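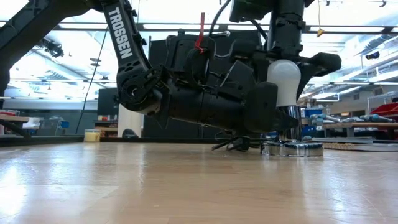

**Figure 6.1** A small lamp with a frosted bulb, a chrome stem and a low chrome base, standing on a glossy light-wood tabletop.

# Chapter 6: The Table Under the Lamp

I bought my first real lamp in Pilville for 109 dollars, carried it home on the bus, and set it down on the worst table I've ever owned. It wobbled every time I wrote a capital letter! I'd spent weeks choosing the lamp and maybe ten minutes on the table, which came free with the apartment (along with a smell I never did track down).

So in this chapter we're going to back up a step. Chapter 5 was all about bulbs and shades, and if you did the exercises you're probably looking at every light in your house with deep suspicion by now. Good, keep doing that. But a lamp stands on something, and that something changes how the light looks. Go back to Figure 6.1 and check the side of the base, where you'll find dark and bright bands. Polished metal picks up whatever is near it. A glossy tabletop can throw light back at you too, and if you've ever tried to read next to a varnished table at night, you know how tiring that gets.

We'll start with wood tops, move on to edges and joints, and finish with the Prullska test, a quick way to find out if a table is steady enough to work at. You'll need a level and 2 sheets of plain paper. Keep your Nigam workbook close by, too.

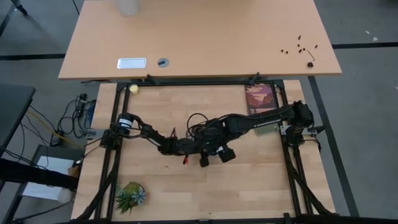 ## 6.1 Two Tops, One Work Area

Lots of people end up working across two tables. I do, and mine don't match at all. One is butcher block and the other is smooth and plain, and I pushed them together one October because I'd run out of room for my paint jars. I thought I'd hate it. I love it!

A butcher-block top is made of narrow strips of wood joined side by side, so you get stripes of slightly different color. A plain top gives you one calm field. Small pale things can get a little lost on either one, and strong colors jump out, so before you pick a top, think about what's going to live on it. 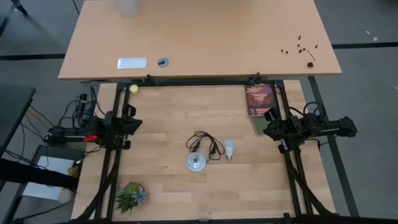
**Figure 6.2** Pale planks in light beige and honey tones, with a plain orange-brown desk beyond. Compare the pale yellow object at upper left with the canyon picture at upper right.

**Before you read on:** clear a patch of your own table, put down one pale thing and one bright thing, and turn on your lamp. Move the lamp to the other side and look again. Write down which one you noticed first each time; we'll use your notes in Section 6.2.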